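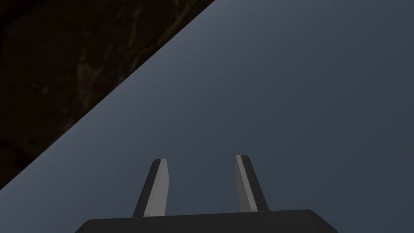 From: Raquel Ramalho
To: Plorkdale Youth Orchestra, parents and staff list
Subject: Re: Percussion freight and the March tour

Replies to Volodymyr's points are below his text. I have left out the parts already settled.

Volodymyr Hladun wrote:

> The carrier has confirmed 11 cases. The timpani are not included in
> that. Either we hire a set at the other end or we pay the extra 300
> for the second pallet. I would prefer to hire, but the hall has not
> said what sizes they have, and the Rajput piece needs a low D.
>
> Also, who is holding the cello seats? Benvinda thought they were
> booked under the players' names and the airline says they can't be.

Timpani: the hall has four drums, pedal tuned, 32, 29, 26 and 23 inch. The 32 goes down to D on paper. Aníbal Godinho played it there two years ago and says the head was old and the bottom note had very little pitch below mezzo forte. I have asked whether it has been replaced and have no answer yet. If there is none by the time the freight order closes at 4 p.m. tomorrow, I will book the second pallet and we take our own. Please don't book it in the meantime, or we will pay twice.

Cello seats: there are three, all on the outbound and return flights. The airline wants each one entered as an extra seat attached to the player's booking, with the player's surname and the code for cabin baggage. Benvinda's version had them as separate passengers, and the system rejected it. I have redone all three. The players must board with the instrument and sit next to it, window side for the cello.

Endpins have to be removed and go in checked bags. Same for mutes with metal parts, reed knives and all screwdrivers. Oboe players, this means you — the knife was the holdup at security last time.

Budget: the total for freight and instrument seats is capped at 2,000. With the second pallet we are inside it. Without it the 300 goes back to the general tour account, and Macarena Cisternas will decide whether it covers the extra rehearsal room.

Parts: the Rajput piece is on rental and the set must go back complete. Pencil only. The second bassoon part has a misprint at letter F (the tied note should be B flat). String parts are bowed through the slow movement. The finale bowings will come from the section leaders after the next rehearsal.

Still open:
Stand lights, whether the hall has them or we bring ours
Bass stools, two needed
Name of the person who signs for the freight on arrival

Raquel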